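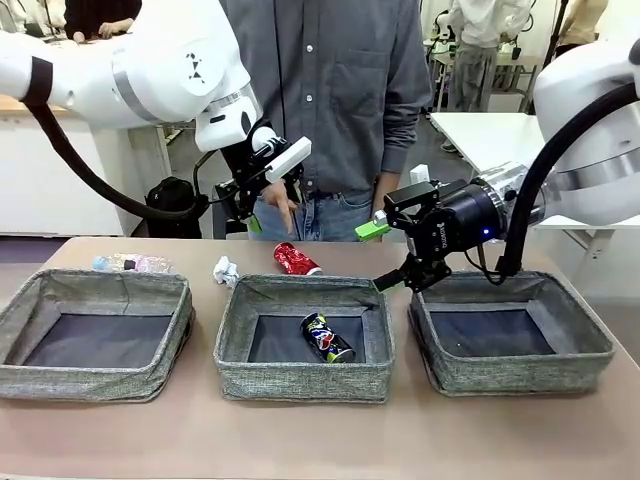

Three baskets, one table, no more floor piles

OK quick one tonight because I have to be up at 6 and I still haven't packed a lunch.

So the sorting thing. A few of you asked after the last post (the one about the hall closet, sorry about how long that got) and the short version is: three gray fabric baskets in a row along the front of the long table. Keep, mend, out. That's it, whole system. I had labels for about a day and then one fell in the soup.

Why fabric and not the plastic tubs

Had the plastic tubs. Four years of the plastic tubs. Cracked corners, lids that never matched, and they make that awful scraping noise at night. The fabric ones are soft, they slump a bit at the sides, which bugged me at first. Philomena says stuff a piece of cardboard down each side. I have not done this. Probably won't.

The heathered gray hides lint really well. The bottom inside is darker, a sort of navy gray, and that's a pain for socks - black socks just vanish down there. I lost one of the good wool ones for a week and it was in the basket the whole time, flat on the bottom. Check the bottoms!!

How it goes

Dump everything on the bed first, NOT the table. Table stays clear apart from baskets or I start folding on it and then it's a folding table and we're back where we were in April.

Pick up one thing. Decide. Drop it in. No trying on. I broke this rule with the green cardigan and lost half an hour, and it went in the out basket anyway.

Mend is the dangerous one. Mine was a black hole so now when it's full to the rim I stop and deal with it before anything else gets sorted. Buttons mostly. Kwesi goes through shirt buttons like nobody I have ever met and the little white ones are the worst to match, so I finally ordered a bag of 1000 for less than the price of a sandwich. We'll be buried with them.

Out goes into a bag the same evening and the bag goes in the car. If it sleeps in the house it moves back in.

The table

Raelene asked about the table. It was her aunt's neighbor's, so no link, sorry. Light tan top, smooth, wipes down fine, long enough that three baskets fit side by side and don't bump elbows. Standing behind it is so much better than kneeling on the rug. My knees are a hundred years old.

One thing I'd change is the height. After an hour my back knows about it. Eusebio thinks blocks under the legs, and he has offered to cut some, and he also offered to fix the gate last summer so we will see.

Still to do

The linen shelf. Kids' coats (whats the point of zips if they all break by spring). The drawer of chargers, which I'm pretending isn't there. Might need a fourth basket for stuff that belongs to other people, at the moment it's a heap on the stairs and most of it is Domenica's.

Right, lunch. Leftover rice again I think.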